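**From the parish office, Plornthorpe Uniting**

16/05/2020

With the building shut and the pews enjoying the longest rest of their lives, Council has asked me to write something about the visiting roster, which has gone on without the building and is, in some ways, busier than it was.

For those who joined us by way of the Sunday phone service (welcome, and yes, that was a kookaburra), the visiting roster is the list of people in this congregation who call on other people in this congregation. It used to involve cake. It now involves the telephone, and a certain amount of shouting on the line from Grilasov Road, where the reception has never been what the phone company says it is.

Before the shutdown the roster ran on a sheet of cardboard in the vestibule. You put your name beside somebody else's name, and the two of you sorted it out. The system had served since the days of the old minister and had one weakness, namely that the same dozen popular people were visited to the point of exhaustion while others could go from Easter to October without a knock. When we typed the cardboard up in March we found two members who had died and were still being prayed for under "recovering well".

The full list of members, adherents, lapsed members who still come to the fete, and people who once asked to be kept in touch runs to 346 names. Every one of them has now been allotted to a caller. If you haven't had a call yet, you're either near the end of somebody's list or we have your old number. Please ring the office. The answering machine says we're at the Blessing of the Pets, and we know.

A few matters have come up often enough to put in print.

Callers aren't selling anything. Several people have hung up on Reiko Nomura, who has a very clear and pleasant speaking voice and therefore sounds like an energy retailer. She has started saying "It's Reiko from church" before hello, and that seems to be helping.

You don't have to be in trouble to receive a call. Nor do you have to be cheerful. One of our callers spent most of an afternoon hearing about a disputed fence and reported it as the best conversation she'd had since the borders closed.

Callers will keep what you tell them to themselves. If you'd like the minister to know something, say so, and it will be passed on. If you'd like the minister not to know, say that too. In a congregation this size it pays to be plain.

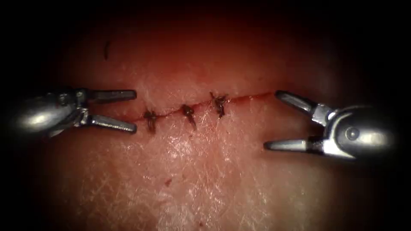 Reiko asked me to add that the calls go both ways. She has been on the roster since the beginning and says most of the people on her list now finish by asking how she is, and then wait for a proper answer. She had been saying "fine, busy" out of habit until someone told her, quite kindly, to try again. Her view is that we should stop calling them "recipients" on the form. I have changed it to "friends", crossed that out as a bit much, and settled on "people".

Shopping and chemist runs are a separate matter and are still being handled through the Imhof Street hall. Leave your list on the hall number with your name spoken slowly. Please give the size as well as the item. A request for "flour" was met last month with a bag meant for a bakery, and the household in question has been sending scones back up the street ever since.

We're also trying Fullura, the meeting program Presbytery recommends, for the Bible study group. It works tolerably. Two people can be heard at a time and everyone else looks like they're underwater, though we did get all the way through Ruth. If you'd sooner stay on the telephone, the study notes can be posted to you, and a caller will go over them with you at whatever pace you like.

We need more callers. The commitment is an hour or so a week, and there's a short training talk by phone, mostly on listening and on how to end a conversation with someone who has no intention of ending it. You'll need the usual safe church paperwork, and the office can send that out. If you've already filled it in for Sunday school or the drop-in lunches, it still counts.

The cardboard is in my spare room. I've been asked by three separate people whether it'll go back up in the vestibule when we reopen. Council will discuss it at the next meeting, by phone, Grilasov Road permitting.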